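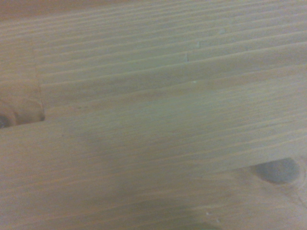

The grain up close, with part of a knot at the left.

Himell Worktop, pale finish
Made to order by Cluvis at our Bromatgate workshop

We have been making worktops and table tops for a good while now, and the Himell is the one we keep coming back to ourselves. It's on the packing bench, it's in the little kitchen where we have our tea, and a shortened piece of it (an early one, a bit rough at the back) has been holding up the post tray by the front door for longer than anyone can remember. It is a plain, pale softwood top with plenty of grain in it, and if you like wood that looks like wood then we think you'll be very happy with it.

What it looks like

The colour is a soft creamy beige with a touch of tan, and in some lights there's a faint greenish grey to it as well, which people don't always expect. The grain runs in fine, close stripes, a darker line and then a lighter one, and the look is quite ribbed in places. We brush every top along the grain before finishing so that you can feel those lines a little under your hand. If you'd like something glassy and perfectly flat, have a look at our Caldeira tops instead. They're sanded much finer and sealed with a harder coat, and they suit a smart dining room very nicely.

Knots are part of the Himell and we don't cut them out. They tend to be warmer than the wood round them, more of an orange tan, with curved rings and sometimes a small dark middle. You may also find pale flecks, a tiny nick or a short mark across a grain line, and a join where one piece of wood meets the next and the pattern shifts a little. All of this is usual and we don't treat it as a fault. What we do treat as a fault is a loose knot, an open join, or anything that catches a cloth or a sleeve, so please tell us straight away if you ever come across one of those and we'll put it right.

Sizes

The standard top is 1000 mm long and 444 mm deep, and 24 mm thick. That's a handy size for a bench under a window or a desk in a box room, and two of them side by side will make a decent long shelf for a utility room. The odd depth comes from the first batch we ever made, which were cut to suit a row of old cupboards in Bromatgate, and by the time we'd thought about changing it we had rather a lot of customers who'd built things to match. So it has stayed.

We can cut to any shorter length at no extra charge. Just put the finished length in the notes when you order, in millimetres if you would, and do please measure twice (walls in older houses are hardly ever straight, and it's worth checking at the back as well as the front). Rounded corners can be done too. We don't cut holes for sinks or hobs in the Himell, I'm afraid, as it isn't a top we'd want sitting round a wet sink all day long.

The finish

Every top gets two thin coats of a clear, matt oil. It's a light finish and it keeps the wood looking pale and fairly natural, though like all softwood it will deepen a shade over the years, particularly near a sunny window. If you're going to have a fruit bowl or a lamp on it, move them about now and then in the first few months, or you'll end up with a neat pale ring to remember them by.

You can also have it bare. Quite a few people ask for this so they can paint or stain it themselves, and we're glad to do it, but do seal both faces and all the edges before you fix it down. Leaving the underside bare is the commonest reason a top starts to cup.

Looking after it

A damp cloth and a drop of washing-up liquid will do for everyday cleaning. Wipe along the grain, and dry it off afterwards with a tea towel. Crumbs and flour do like to settle in the brushed lines, and a soft nail brush shifts them beautifully. Please don't use scouring pads or bleach.

This is a soft wood, and it will take a dent if you drop a tin on it. Small dents can often be eased out by laying a damp cotton cloth over the place and touching it with a warm iron for a few seconds, then letting it dry overnight before rubbing in a little fresh oil. Try it somewhere out of sight first if you've never done it. Use a board for chopping and a mat under hot pans, and give the whole top a new coat of oil once a year, or sooner if it starts to look dry and thirsty. We usually do ours in January, when things are quiet.

What comes with it

Your top arrives wrapped in paper and card, with a small tin of oil, a lint-free cloth and a printed care sheet. Fixing brackets are sold separately, as so many people already have their own. Let the top lie flat indoors for a couple of days before fitting, with a few battens underneath so that air can get to both sides.

Ordering and samples

Tops are made in small batches and usually leave us 13 working days after you order. If we're going to be longer we'll let you know. Cut lengths can't be returned unless something is wrong with them, so if you're at all unsure about the colour, ask for a sample first. Samples are free, and each one is an offcut with the same brushing and oil as the full top, though of course no two pieces have quite the same grain and yours may or may not have a knot in it.

Dörte Meinecke looks after the orders and knows the stock better than any of us. If you would like a quieter top with fewer knots, or a really lively one with lots going on, say so in the notes and she'll pick through the rack for you. She can't promise an exact match to a photo or a sample, but she does have a very good eye and she enjoys the looking.

Collection from Bromatgate is welcome until 4 pm. Bring a blanket for the car, and someone to take the other end.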